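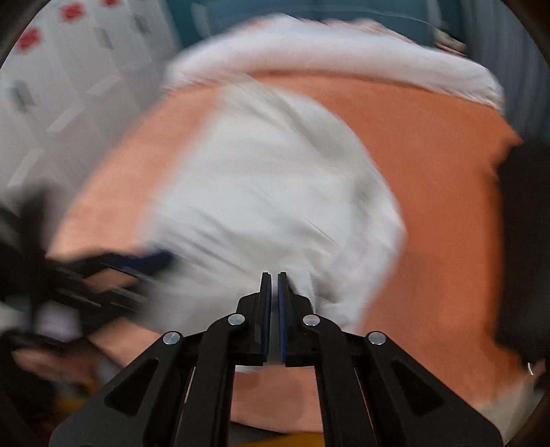 *A white cloth on the orange work surface.*

**Changes to the linen service at Tranov House**

Residents and staff are advised that the linen room at Tranov House will keep longer hours from March. The counter will open at 7.30 a.m. and close at 4 p.m., with a break of 29 minutes at midday replaced by continuous cover. Requests for clean table linen should still reach the linen room by noon on the day before it is needed.

The change follows a review carried out by Emília Hájek, Head of Domestic Services, who looked at how cloths are sorted, folded and returned to the dining rooms. At present almost 90 cloths pass through the room on a working morning, and a number go back to the wrong floor. Each dining room will therefore be given its own shelf, labelled with the floor and the size of cloth.

White cloths are to be opened out fully on the work surface and checked on both sides before folding. Those with a mark should be placed in the return bin and entered in the book by the door. Cloths with a torn hem go to Otakar Štefanec, who will decide whether they can be mended or should be cut down for kitchen use. The standard fold remains in quarters, with the hem inside. Napkins are folded once only and stacked in bundles of 39, the number required for a full sitting in the Gelten Room.

Work surfaces must be wiped down at the start of each shift and again after the midday return. Personal items, cups and paperwork should be kept on the side shelf at all times.

Kofi Ayaaba will hold 2 short training sessions for new members of the team, both beginning at 10 a.m. in the linen room. Existing staff may attend with the agreement of their supervisor. Names should be given to Teguh Osman at the main office.

Tablecloths on loan for private functions are not affected by these arrangements and should be booked through the main office as before.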